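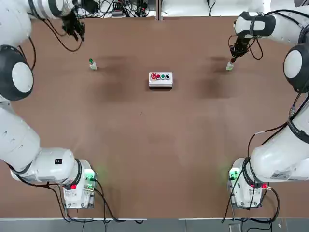

Bench Practice Group, Olatunji Robotics Training Center

The Bench Practice Group writes and keeps up the working rules for the two-arm benches at Olatunji. We also run the tasks ourselves, so any rule we ask other people to follow has been tried on our own tables first. The group started with a single page of notes taped inside a cupboard door at our old site in Dilport. It is now a handbook of 35 pages, and every new operator reads it before being signed on.

We have four permanent members. Adaeze Ogunleye leads the group and signs off all changes to the handbook. Bukola Olaniyan looks after the button and small-object tasks. Oluwatosin Babalola handles power, cabling and stop checks. Hjørdis Eide trains new operators and reviews their recordings.

What the rules cover

The handbook has a section on the bench, one on the arms, one on the operator and one on the record. The bench section is the longest. Only the objects on the task sheet go on the work surface. Tools, drinks and spare parts stay on the side desk. Objects are set out from the sheet, never from memory, and a second person checks the layout before the first run of a session.
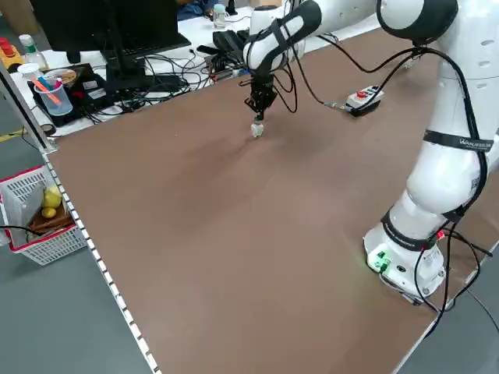

Speed limits depend on the task. Anything that involves contact, such as pressing a button or closing on a bottle, is run at the low setting until the operator has 40 clean runs on record. After that the operator may ask for a review. Bukola does most of these, and she does turn people down.

Nobody reaches over the board while an arm is enabled. If an object falls over, the operator calls a stop, waits for the answer, and only then picks it up. A run that was stopped is logged as stopped, even if the fault was small — we don't delete them. Our log holds 1566 runs from the last full year, with the stopped ones marked.

Cables get their own page. Before each session the operator follows every cable on both arms from base to gripper by hand, with power off, and moves each joint through the range the task needs. Loops are fine if they clear the joints. A cable that touches the board at any point in the range has to be re-tied.
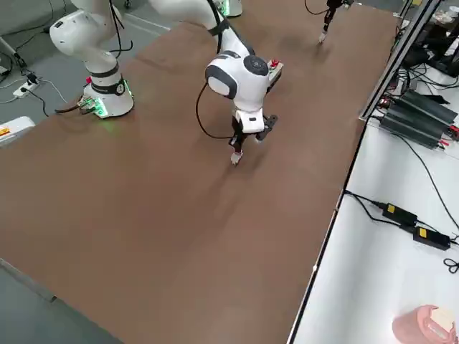 Power supplies and batteries are kept off the work surface, and leads are not to be unplugged by pulling on the cord. Oluwatosin checks adapters and plugs each May and after any move of the benches.

How rules change

Any operator can propose a change. It goes on a one-page form with the reason and the task it affects. We try it on one bench for two weeks, then Adaeze decides. Most of the recent changes came from the Hindari course, where students work on button pressing and found our old wording on approach height unclear. The new wording asks for a straight approach with the fingers closed, and a pause before contact.
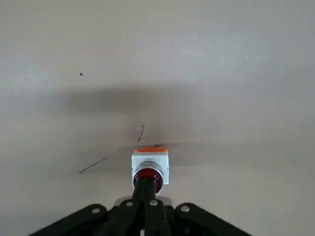 Button task, fingers on the red button, seen from the gripper.

Working with us

We share the handbook with partner schools at no charge. The training team at Imgate uses it with a few changes of their own, and Catrin Prosser there sends us corrections, which we are glad to have. Copies are available from the front office. Please check that yours is the current one, dated 1/16/24, and recycle anything older.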